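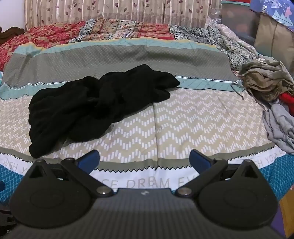 Olga Olmedo wrote under my last post that a bedspread doesn't need washing more than once a year if you sleep under a sheet, and that most of us ruin them by washing them too much.

I half agree. A thread on washing big bedding when you live in an apartment and the machine in the basement is small. 2025-12-03, prices as of today.

First, the once a year thing. If the spread gets folded down at night and you don't have pets, once a year is okay. Ours gets sat on, eaten on and slept on by a dog, so it's every couple of months. Blankets more often than that. Sheets weekly, I'm not arguing about sheets.

Second, capacity. The washer in our basement says 11 pounds on the door. That number is for dry laundry. I weighed our winter comforter on the bathroom scale (weigh yourself holding it, then without) and it came in under, so I put it in. It came out with a dry patch in the middle the size of a dinner plate.

So weight is only half of it. If you have to push the thing in with your knee, it doesn't fit, whatever the scale says. I now go by this: with the bedding in the drum, I should be able to put my whole arm in over the top of it.

Third, the places I've tried in Traso.

Fokitano, next to the bus station. Big front loaders, clean, loud. The largest one takes a king comforter with room to spare. The card reader on the left row works about as often as it doesn't, so bring coins. They lock the door half an hour before the posted closing time and will not let you in to move a load to the dryer. Ask me how I know.

Voicu, the dry cleaner up the hill. I got a quote for two quilts, a bedspread and a wool blanket: $137. They were polite about it. I left the wool blanket and took the rest home. The blanket came back fine, folded very nicely, and I'd do that again for wool. I wouldn't do it for cotton.

Someone will ask about pickup services. I tried one in May. They returned a pillowcase that wasn't mine and kept one that was. No comment on the quality of the washing, I wasn't in the mood to look.

Fourth, detergent. Use less. For a full-size quilt I use half of what I'd use for a load of clothes, and an extra rinse. Stiff bedding is nearly always soap that never left. I use Clumero, the unscented one, in the gray bottle. I have no strong feelings about it. The scented one gave my husband a rash on his neck and we threw it out.

No fabric softener on anything quilted. It made ours feel greasy and the dog wouldn't lie on it, which had its advantages.

Fifth, drying. This takes longer than people plan for. I set the dryer on low for 30 minutes, take everything out, shake it, turn it over, put it back in. Then I do that again until the seams are dry. Feel the seams and the corners — the flat parts will fool you. If you fold it damp at the seams you'll smell it in a week.

Tennis balls in the dryer: yes for down, makes no difference that I can see for cotton. Also they're very loud and the other people at Fokitano look at you.

If you air dry, two parallel lines with the quilt hung across both, so there's a gap for air underneath. On one line it takes days. On a balcony railing you get a stripe of railing dirt across the middle, so wipe the railing first. I have written this down for myself and still forget.

Colors. Wet a white rag, press it on a dark part of the pattern somewhere near the hem, wait five minutes. If there's dye on the rag, cold water and wash it alone. A red border on my mother's old quilt turned the whole back pink, and she had told me to check. She still brings it up at Christmas.

Getting it there. A big blue shopping bag with long handles is better than a laundry basket on the bus. A fitted sheet with the corners tied works if you don't have the bag. Don't use a trash bag. My neighbor did and her son took it down with the trash.

Replies so far, answering together:

Yes, a topper is a different story. I don't wash ours, I vacuum it.

No, I don't iron bedspreads. I put it back on the bed while it's the tiniest bit warm and pull it flat.

Yes, I know there's a laundromat on the other side of the river. I haven't been. If anyone has, tell me how big the machines are and whether they take cards.

Olga has come back to say she meant once a year for good bedspreads, the kind that stay in a guest room. Fine. For a guest room I'd say the same — shake it out before people come, and wash it after they leave if they brought kids.

Next one will be pillows, once I've tried it on the old ones first.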